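Ticket: Catalog import stops partway, reports success
Product: Vorngate Inventory, hosted by Itham
Site: Cumdale parts counter
Opened: 2025-12-09
Priority: Normal (requested: High)
Status: Resolved, with a leftover

Original report

We load the supplier price list into Vorngate every month. The file is a plain CSV from Weerasinghe with 3,000 rows, one part per row. The December file uploads, the progress bar fills, the green banner says "Import complete," and the catalog then contains 514 of the parts. The other parts are not in the error report, which is blank and very nicely formatted.

Parts that did load have the right price and the right description, except the last one, whose description is enormous. I didn't open it the first time because it took the page a while to come back.

Things tried before opening this ticket:
Uploaded the file again. Same result.
Uploaded it in a different browser. Same result, different font.
Restarted the PC, because the form makes you tick a box saying you did.
Uploaded last month's file into the test catalog. All rows loaded. 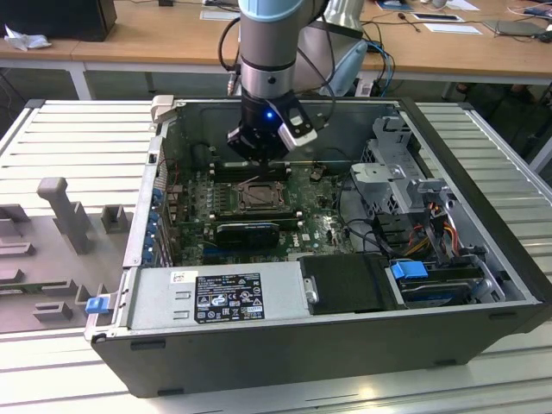

So the importer works and the login works, and the trouble is somewhere in the new file. I compared the header rows from both months and they match letter for letter. Both files are saved as UTF-8 with commas. Ours is a small counter and I'd like to sell things from it this month.

Update 1, from Itham

Ticket received. Please clear your browser cache and try again.

Update 2, from the counter

Cache cleared. The import still stops in the same place. I am now also logged out of everything else I use.

Update 3, from the counter

I cut the file into pieces to see which part of it was bad. The first piece loaded fine. The second loaded one row and quit - the same part number as before, the one with the enormous description. When I opened it in a text editor (the spreadsheet had been politely hiding the problem), the description field began with a double quote and never ended with one. It's a hose clamp, and whoever typed it up wanted to write the size in inches and put the inch mark in front of the number.

The importer sees an opening quote and waits for the closing one. It reads commas, line breaks and every part after that as more hose clamp. At the end of the file it gives up waiting and calls the job done.

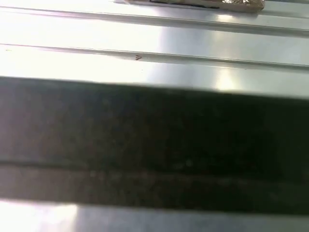

Does the same thing happen if the inch mark comes after the number?
A quote in the middle or at the end of a field is kept as an ordinary character, as long as the field didn't start with one. Only a quote in first position opens a quoted field.

Update 4, from Itham

Confirmed on our side with your file. The importer follows the usual CSV rules here, but it should have reported an unclosed quote and it should not have shown the success banner. We have logged both. As a workaround, remove the stray quote or write "in." for inches, then upload again.

Update 5, from the counter

Removed the quote and uploaded the whole file. This time the error report had something in it, and I was almost pleased to see it. 156 rows were skipped with "Description exceeds maximum length." The limit is 400 characters. The new descriptions include a paragraph of shipping terms on the end, repeated for each part. The hose clamp that swallowed most of a catalog was somehow within limits.

I've asked Weerasinghe if they can leave the shipping terms off, and to check the inch marks while they're in there.
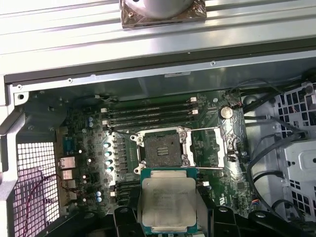
Weerasinghe replied that the shipping terms were added at the request of another customer and can be moved to a separate column starting with the next file. The inch mark has been fixed in their master list. They also asked if we were still interested in hose clamps.

Update 6, from the counter

Trimmed the long descriptions by hand for this month and loaded the skipped rows. Catalog count now matches the file. Spot-checked prices on the first page and the last page and they're right.

One leftover: the original hose clamp record, with its giant description, can't be edited because the edit page times out. The corrected one loaded next to it, so the catalog shows two. Please delete the long one from your end.

Update 7, from Itham

Long record deleted. The missing-quote warning is scheduled for a later release, no date yet. Closing as resolved. Reply to this ticket to reopen it.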